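Moving a Sorting Table Over to the Arm: Setup Guide for Shift Leads

Applies to: Trotcombe house-contents sorting, McGrath building
Written by Burgi Reisinger, with corrections from Jomar Castillo
Last changed Tue 17 June

Use this guide when a table on your shift is switching from hand sorting to arm sorting. It covers the rehearsal in the simulator, the changes to people's jobs, and the first week. It doesn't cover wiring or guarding. Ambros Prantl handles both, and you should have his sign-off before you start.

Plan on two half-days for the rehearsal. At least one person who now sorts by hand at that table has to be there for both. If you can't free anyone up, move the date.

What you need

A Puvance login with the "rehearse" permission
The item list for the table (the last 48 intake sheets are enough)
The current rota
A printed copy of the job sheet from the shared drive

Before the rehearsal

1. Ask the sorters what comes across the table and in what state. Write it down the way they say it. The intake sheets will tell you "small mixed household," and you can't set up a scene from that. The sorters will tell you that scissors come in open, that discs come in without their cases, and that phones turn up under other things.

2. Open the dining table scene in Puvance. We use the same one for all mixed-household tables, so results can be compared from one group to the next. The arm is on its pedestal beside the table. Leave the pedestal where it is. On the first changeover we kept moving it to get a better reach and ended up with a layout that didn't match the floor.

3. Load the mixed set. You should get a closed cardboard box, the small figurine, a book, a phone, a disc, scissors and a few odd shapes, including the black-and-white pixel figure. If the table comes up bare, the item list hasn't been attached. Go back one screen and attach it.

4. Bring the hand over the middle of the table and stop there. Let everyone look at it from more than one view before anything is picked up. People who will be working next to the arm want to see where the elbow goes, and they usually ask about it before they ask about the hand.

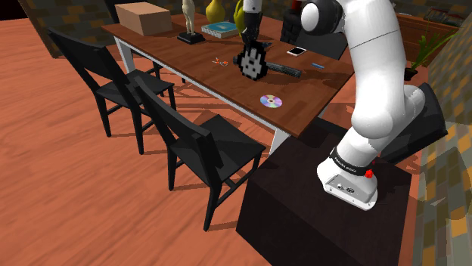

Running the rehearsal

5. Have a sorter choose the first eight picks. They know which ones they would leave until last. Run the picks in that order and don't correct it.

6. After each pick, the sorter marks it on the job sheet as "arm," "person" or "not sure." Don't fill this in for them. At the McGrath changeover in April, Wendelin Lüthi filled in the sheet himself from the logs, and it had to be thrown out. The logs only recorded whether the item had been moved. The sorters were thinking about whether it had gone to the right place, and whether anyone would have noticed a crack in it.

7. Switch to the wide view between picks and check how the items are lying. Spacing matters a lot. A flat item with clear wood on all sides is a much easier job than the same item next to something tall.

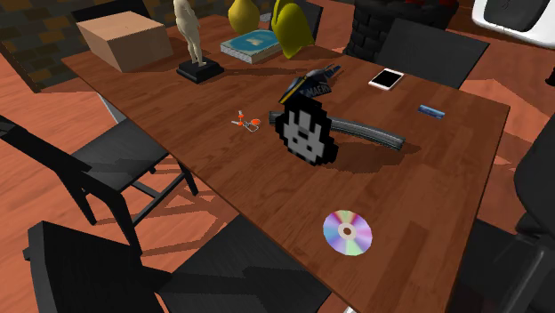
If the sorters say the layout is too tidy, believe them and change it. Move things closer together, lean one item on another, and run the same picks again. Keep both sets of results. Pranab Thambiah compares them when he sets the hand-over rules for the table, and he needs the bad runs as much as the good ones.

8. Run thin items separately. They get their own page on the job sheet. Use the hand view for these, so you can see both fingers and what's between them. Slow the playback down and stop it as the fingers close. You're checking three settings: finger opening, closing speed, and the height the hand comes down to.

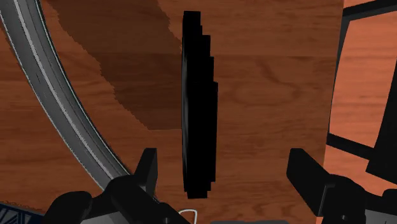
Write down the settings for every thin item even when you didn't change them. A blank line gets read as "not tested," and the next shift will repeat the work. If a thin item gets "not sure" twice, it goes to a person for the first week. You can try it again after that.

9. Save the session under the table number and your initials. Puvance doesn't save on exit.

What changes for the people at the table

Go through this part with the whole shift, not only the ones who came to the rehearsal. Do it sitting down, and leave time for questions.

A hand-sorted table has three people on it. An arm table has two. The third position goes to inspection, at the same pay grade and the same hours. That is in the agreement and you can say so plainly. You can't promise who gets which position, so don't.

The two who stay do different work than before. One lays out items and clears jams. The other takes everything marked "person," plus whatever the arm puts in the hold tray. Swap them at the break. The hold-tray job is mostly standing and waiting, then several decisions close together, and people have told us it's more tiring than steady sorting.

Anyone may stop the arm for any reason. They don't need to ask first and they don't need to write it up unless something was damaged. Stops are not counted per person. If you hear anyone joking about who stops it most, put an end to it.

Training is the Wusura course, both units, done on paid time before the first live shift. Unit two has a section on reach zones that people tend to skip. Sit with them for that one.

The first week

Keep the table at 400 items a day, even if the arm could take more. The McGrath table handled 1,329 items in its first week, and most of the useful changes to the hand-over rules came from the slow days.

Hold a ten-minute talk at the end of each shift. Ask what the arm got wrong, what it left in an awkward place, and what the person on the hold tray had to do over. Add it to the job sheet in their words.

Send the sheets to Pranab at the end of the week. Items can move from "person" to "arm" only after he and one sorter from that table have both initialed the change.

Questions about guarding or stops go to Ambros. Rota questions go to Jomar.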